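Getting the Smell Out of Bottles, Jars and Lunch Things

27/10/2024, from the Skisstead kitchen pages
By Conceição Serrano

I had a letter from Lensa Habte last month asking what on earth she could do with a cupboard full of lids that all smell of onion, and I started writing her a short reply and it grew, as my replies do, and now it's a whole page. So thank you, Lensa, and I hope you don't mind sharing it!

Let me start with the lids, then, as those are what you asked about. The bottle or the jar itself is hardly ever the trouble. You wash it, you rinse it, you hold it up to your nose and it's fine, and then you screw the cap back on and a week later it smells like the bottom of a gym bag. Nearly always it's the cap. There's a thread on the inside where the milk or juice sits and dries, and on a lot of caps there's also a little soft liner or ring that hangs on to everything. If the ring is made to come out, take it out (the handle of a teaspoon is kinder than a knife), and wash it on its own in a small bowl so it doesn't go down the drain. I've lost more than one down the drain and had to throw away a perfectly good flask.

For the threads I keep an old toothbrush in a mug by the sink. A soft one is fine. Dip it in dish soap, go round the inside of the cap a few times, rinse, and then do the outside of the bottle neck as well, where the same gunk collects on the other side of the same thread. People forget the neck. 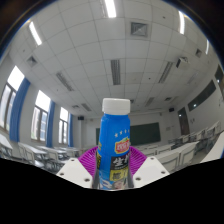 Now, if the smell has already moved in, soap alone won't shift it and you want baking soda. Put 2 tablespoons in a bowl, add enough warm water to make something like thin pancake batter, and drop your lids in. Leave them overnight. In the morning rinse them well and stand them on a towel with the open side up, so air gets into them. My mother stood everything face down on the drainboard and everything she owned smelled faintly of drainboard, bless her.

For onion and garlic, which are the stubborn ones, I follow the soda with white vinegar. One part vinegar to three parts water, an hour's soak, rinse, dry. Please don't mix the two in a closed container and shake it. It fizzes up and pushes against the lid, and Henok Assefa, who used to live across the landing from me, had to repaint a patch of his kitchen ceiling after trying it with a big pickle jar. One after the other, with a rinse in between, and in an open bowl.

Sunshine is wonderful if you've got it. A windowsill on a bright afternoon will take the last of the smell out of a plastic tub in a way I've never managed with anything from a bottle. It will take the tomato stain down too, though you may need a few afternoons for a bad one. Come November there isn't much sun at our windows and I go back to the soda.

A few words about narrow necks

Anything you can't get your hand into needs a different approach. A bottle brush is best, and I'd buy one with a bendy wire handle so you can coax it round the shoulder where the neck widens out. I have one that I paid too much for and one from the dollar bin, and I reach for the cheap one every time.

If you haven't got a brush, use rice. A spoonful of dry uncooked rice, a squirt of soap, a little warm water, cap on, and shake it like you mean it. The grains scrub all the places you can't see. Tip it out through a strainer and put the rice in the trash, as it swells up in a drain and you'll be sorry. Crushed eggshell does the same job and I used it for years, but the little bits cling to the inside and you spend longer rinsing than you did shaking.

Go easy on hot water with thin plastic. The sort of bottle that a drink comes in from the store isn't made for heat, and boiling water will pull it out of shape and leave you with a thing that won't stand up. I rinse those and put them out for recycling, or I use them for jobs that have nothing to do with drinking, like watering the seedlings or keeping a bit of sand by the back step for icy mornings. If you do put something in one that isn't for drinking, write on it in big letters and keep it well away from the kitchen.

Drying, which is really the whole secret

Whatever you've washed, don't put the lid back on until it's dry all the way through. I know how nice it looks to have everything capped and lined up on the shelf! But a drop or two of water shut up in the dark is where that musty smell begins. I keep my bottles open on the shelf and all the lids in a basket next to them. When I get a new bottle, I try the cap on before I put the receipt away and then I dot the cap and the bottle base with the same color of nail polish, so that I'm not standing there at seven in the morning trying one after another.

If the inside of a bottle stays foggy, roll up a paper towel into a loose tube and poke it down the neck, leaving a good tail sticking out so you can pull it back. Leave it overnight. It draws the damp up nicely. Don't pack it in tight, or you'll be there with tweezers. 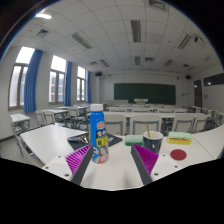 How often should a water bottle that gets used every day be washed?
Every evening, with warm soapy water, if it's a reusable one. Plain water feels clean and so it's easy to skip, but your mouth has been on it all day. Once a week give the cap and neck the toothbrush treatment, and do the soda soak whenever you notice a smell.

While I'm on the subject of lunch things, a word for the bags. The insulated kind with the shiny lining should be wiped out the minute they come home, before you sit down, before you look at the mail. I use a cloth wrung out in the same vinegar and water as above. Then prop the bag open with a rolled towel. If something has leaked into the seam, work a little soda paste in with the toothbrush, let it dry, and vacuum it out with the narrow nozzle. Saron Tesfamariam wrote to me in the spring to say she'd rescued a bag that had spent the whole of a school vacation with a banana in it, and if it can manage that it can manage anything.

Sticky labels are the other thing I get asked about. For paper labels on glass, a soak in warm water for 90 minutes and they mostly slide off. For the gummy patch that stays behind, rub in a little cooking oil, wait until you've had your coffee, and wipe it away with a paper towel, then wash as usual. On plastic use the oil too, and skip the scouring pad, which leaves scratches that will hold on to dirt ever after. Labels printed straight onto the plastic won't come off, so leave them be.

Lensa, I also meant to say that if a lid still smells after soda, vinegar and a sunny windowsill, let it go. I kept one for years out of stubbornness, and it turned a whole batch of oat cookies oniony. Put it in the button drawer or under a wobbly plant pot and buy another.

Next time I'll be getting to the letter from Harish Alva about rust rings on the bathroom shelf. If you've got a method of your own for that, do send it in before I start, as mine involves half a lemon and a good deal of muttering.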